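Rechercher sur le blog
Rechercher
Résultats pour

Mes tee-shirts ont une deuxième vie (et c'est un tapis !)

09/12/2024 · Temps de lecture : 6 minutes

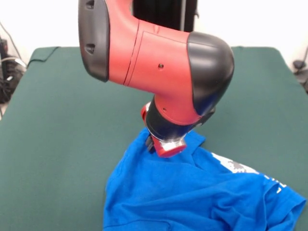
Tout a commencé par une étagère d'armoire qui ne fermait plus. Enfin, la porte devant l'étagère. Des années de tee-shirts accumulés, ceux des courses à pied, ceux des festivals, ceux qu'on m'a donnés, ceux que j'ai achetés parce que la couleur me plaisait et que je n'ai jamais portés parce que le col me grattait. Je ne voulais pas les jeter. Les donner, oui, pour ceux qui étaient encore beaux, et c'est fait depuis longtemps. Restaient tous les autres : troués sous le bras, tachés de peinture, détendus au point de faire chemise de nuit. Et c'est avec ceux-là que je viens de terminer mon premier vrai tapis au crochet, et je suis tellement contente que je n'arrête pas de marcher dessus pieds nus.

Je vous raconte tout, parce que j'ai fait pas mal d'erreurs et que plusieurs d'entre vous m'ont posé des questions après mon billet de novembre sur les paniers.

Le principe, pour ceux qui arrivent : on découpe le tee-shirt en une seule longue bande, on tire dessus pour que le jersey s'enroule sur lui-même, et on obtient un gros fil élastique, doux, un peu lourd, qu'on peut crocheter ou tresser. Dans le commerce ça s'appelle du trapilho, et ça se vend en grosses bobines. C'est très joli mais assez cher, et puis je trouve qu'on perd la moitié du plaisir. Le mien a des bouts de l'été où j'ai repeint les volets. Il y a un rang et demi de gris chiné qui vient du pyjama de mon frère (il est au courant, maintenant).

Quel tee-shirt choisir

Le meilleur, et de loin, c'est le tee-shirt en coton sans couture sur les côtés. Retournez-le et regardez : beaucoup de modèles basiques sont tricotés en tube, il n'y a rien du tout entre l'aisselle et l'ourlet. Un bonheur. Avec ceux-là, la bande est régulière d'un bout à l'autre et s'enroule bien.

Avec des coutures sur les côtés, ça marche quand même ! On aura simplement un petit nœud d'épaisseur à chaque passage de couture. Sur un tapis, ça ne se voit presque pas. Sur un panier, je le remarque davantage, et sur un dessous de plat c'est carrément bancal, j'ai essayé, la théière penchait.

Les grands motifs imprimés au milieu de la poitrine sont plus embêtants. Le plastique de l'impression empêche le jersey de s'enrouler et la bande casse parfois à cet endroit quand on tire. Moi, je coupe juste sous le motif et je garde le haut pour les chiffons. Les petites impressions un peu usées, en revanche, donnent des mouchetures que j'adore.

Côté matière, j'évite le synthétique des maillots de sport, il glisse, il crisse sous le crochet, et le rang se défait dès qu'on a le dos tourné. Le mélange coton et un peu d'élasthanne passe très bien. Le lin, non, il s'effiloche. Le velours de coton, j'ai un vieux sweat bordeaux qui attend, je vous dirai.

La découpe en une seule bande

C'est LA partie qui fait peur et qui devient un réflexe au troisième tee-shirt. On coupe l'ourlet du bas, on coupe tout droit sous les manches, on garde le tube. On pose le tube à plat, bien lissé, les deux côtés fermés à gauche et à droite… enfin, l'un en haut et l'un en bas, tournez-le d'un quart de tour. Puis on replie le bord du bas vers le bord du haut en s'arrêtant trois doigts avant. On obtient un rectangle avec une marge qui dépasse en haut.

On coupe alors des bandes parallèles depuis le pli du bas jusqu'au début de la marge, sans jamais entamer la marge elle-même. Je les fais de deux doigts de large. Quand toutes les bandes sont coupées, on déplie, on passe la main dans la partie restée entière, et on voit une sorte de colonne vertébrale avec des boucles qui pendent de chaque côté. Et là on coupe en diagonale : du bord extérieur jusqu'à la première fente d'en face, puis de la première fente à la deuxième d'en face, et ainsi de suite. Chaque boucle rejoint sa voisine et tout devient un ruban continu. La première fois, j'ai coupé tout droit au lieu de couper en biais et je me suis retrouvée avec un tas d'anneaux. De très jolis anneaux. J'en ai fait des bandeaux pour les cheveux de mes nièces.

Ensuite on tire, par petites longueurs, sans brutalité. Le bord roule tout seul vers l'intérieur. C'est la partie que je préfère, je la fais le soir en écoutant la radio et je fais de grosses pelotes que j'empile dans l'entrée.

Pour les ciseaux : prenez de bons ciseaux de couture, ceux que personne n'a le droit d'utiliser pour le papier. J'ai longtemps lorgné un cutter rotatif et j'en ai finalement pris un chez Atus, la petite mercerie derrière la gare, avec un tapis de découpe. C'est plus rapide pour les bandes parallèles, mais pour les diagonales je reviens toujours aux ciseaux.

Raccorder deux couleurs sans nœud

J'ai d'abord fait des nœuds partout. Mauvaise idée, on les sent sous la plante du pied ! C'est Rozália Vincze qui m'a montré la bonne méthode, lors d'un après-midi à l'atelier Lagman, et je la remercie encore. On fait une petite fente à l'extrémité de chaque bande, à un pouce du bout. On glisse le bout de la nouvelle bande dans la fente de l'ancienne, puis on passe l'autre extrémité de la nouvelle bande dans sa propre fente, et on tire doucement. Ça se verrouille à plat, c'est propre, et le crochet passe dessus sans accrocher.

Elle m'a aussi conseillé de ne pas préparer toutes mes couleurs à l'avance. J'avais fait un beau croquis aux crayons de couleur, avec un dégradé très sage du marine vers le blanc. Rozália l'a regardé, elle a regardé mes pelotes, et elle m'a dit : « Commence donc par celle que tu aimes le moins, elle sera au milieu et tu seras vite débarrassée. » J'ai commencé par un kaki assez triste. Entouré de jaune et de bleu, c'est devenu mon coin préféré.

Le tapis lui-même

Le mien est rond, en mailles serrées, au crochet numéro 12. J'ai utilisé 16 tee-shirts, du XS de ma nièce au XXL de mon beau-père, et le tapis fait un peu plus que la largeur de mes deux bras écartés jusqu'aux coudes (mon mètre ruban a disparu dans le déménagement, ne me demandez pas mieux).

On démarre avec un cercle magique et 6 mailles serrées, puis on double chaque maille au deuxième tour. Au troisième, on fait une augmentation toutes les deux mailles, au quatrième toutes les trois, et on continue comme ça. Un anneau marqueur au début de chaque tour, c'est indispensable, un bout de laine de couleur vive fait très bien l'affaire.

Le grand piège, c'est la tension. Mon premier essai s'est mis à gondoler comme une feuille de laitue au septième tour. J'avais trop d'augmentations par rapport à l'épaisseur de mes bandes, qui étaient plus fines sur ce tee-shirt-là. Le deuxième remontait sur les bords, un vrai chapeau. Dans les deux cas il faut défaire, et je sais bien que ça fait mal au cœur, mais le jersey se défait merveilleusement bien et on reperd très peu de temps. Mon conseil : posez l'ouvrage par terre à la fin de chaque tour et lissez-le avec la paume. S'il ondule, faites le tour suivant sans augmentation. S'il se creuse, ajoutez-en quelques-unes.

Prévoyez aussi des pauses. Le gros crochet tire sur le poignet, beaucoup plus que la laine, et l'ouvrage pèse vite très lourd sur les genoux. À partir du dixième tour, j'ai travaillé assise par terre, le tapis posé devant moi, en tournant autour comme le chat.

Le laver

Question qui revient dans tous les commentaires ! Oui, ça passe en machine, à 30, dans une grande taie d'oreiller fermée par un élastique. Essorage doux. Séchage bien à plat, et patience, il faut deux jours en hiver. Lavez vos tee-shirts foncés une dernière fois avant la découpe avec une lingette attrape-couleurs, surtout les rouges. Pour l'antidérapant, j'ai cousu dessous un morceau de sous-tapis Findon que j'avais en reste, à grands points, rien de très élégant mais ça tient.

La suite

J'ai déjà deux autres projets en tête. Le premier, une descente de lit ovale pour la chambre d'amis, avec uniquement des blancs et des écrus (appel aux lecteurs : videz vos tiroirs !). Le second est plus ambitieux. La bourse aux textiles de la rue Gamdale cherche des personnes pour animer une table au printemps, et je me suis inscrite pour apprendre la découpe en bande à qui voudra. Il paraît qu'il passe 300 visiteurs certaines années, j'ai déjà le trac et très envie d'y être.

D'ici là, si vous vous lancez, envoyez-moi vos photos, même des laitues, même des chapeaux. Et si quelqu'un a trouvé comment crocheter du velours de coton sans y laisser un doigt, je suis preneuse, le sweat bordeaux me regarde depuis le dossier de la chaise.

Contact · © Tous droits réservés · Haut de page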